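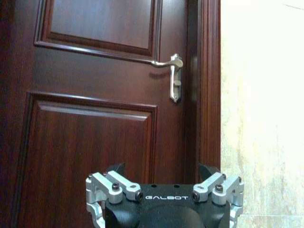

Ticket: Parallel gripper vs hook tool on lever handles, Ikolcombe test flat
Status: open
Queue: Grananano gripper trials

Sunday, first entry
Swapped the Were hook tool for the Galbot parallel gripper and reran the lever door. Big difference! The hook slid along the curve of the lever on most tries. The gripper closes on it and stays there.

Problem: on some approaches the arm comes up short and the fingers shut on nothing. Depth readings jump when the wrist camera looks at the satin metal with the bright wall next to it.

Tried so far
Exposure locked at 3,000 microseconds. Wall still blows out, handle a bit better.
Approach speed down to 18 mm/s. No change to the misses, but much nicer to watch.
Swapped the controller for the Plivstead one. Same misses, so I'm ruling the controller out.

Second entry, 16:40
Got somewhere. Pre-grasp pose was set 300 mm out, and from there the handle sits high in the view with the finger tips well below it. Moved the pose up and in, and told the depth filter to use the dark wood round the lever as its reference. Five clean grasps in a row, which made my afternoon.

Still to do
Repeat with the blind down.
Run the hook tool from the new pose too, as it never had a fair go.
Check finger pad wear. Can anyone at Plivstead send their settings for glossy doors?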